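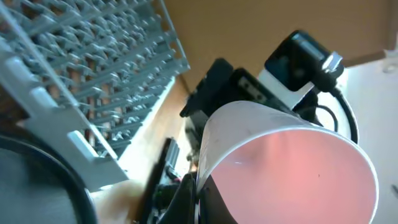 A white plastic cup with a pink interior.

Week 5: Running a prize draw – reader promotions and the small print
Notes by Yaqin Tang

Hello again everyone, and thank you for all the lively chat after last week's session on coupons (I have read every one of your emails, even the very long one about loyalty stamps!). This week we move on to giveaways, and I'd like you to have these notes beside you while you work through the Wovau brief.

First, let's sort out our words, as they get muddled all the time. In a prize draw the winner is picked at random. In a competition there is some skill involved, such as a caption or a short answer, and somebody has to judge it. Your terms should match whichever one you've chosen, and you'd be surprised how many small magazines announce a "competition" and then pull a name out of a hat.

Our running case is the Wovau skincare giveaway in Bastadus, the free neighbourhood magazine. The prize was a hamper worth $400, supplied by Poltach, and readers entered by email during August. Jingyi Ye handled the page and has kindly let us use her drafts, which are in the reading folder. Look at how the offer changes between the first draft and the last one – the first says "a fabulous hamper" and leaves it there, while the final version tells you what it's worth, who is paying for it and when entries close.

The closing time caused the most trouble. Jingyi had written "midnight", and about 80 entries came in from people who had each read that a little differently. She now writes 11:59 p.m. with the time zone after it, and I'd encourage you to do the same.

A few things to settle with the sponsor before the page is laid out:
Who posts the prize, and who pays for postage
Whether it can be swapped for cash or another colour
What happens if the winner doesn't reply
Who keeps the email addresses afterwards, and whether entrants have agreed to that

Please don't leave that last one to the sponsor's goodwill. A tick box for the newsletter should start out empty, and saying no to it shouldn't hurt anybody's chance of winning.

For next class, rewrite the Wan voucher page (handout 3) in your own words, with full terms underneath. Bring a printed copy, and a coloured pen for swapping with your neighbour.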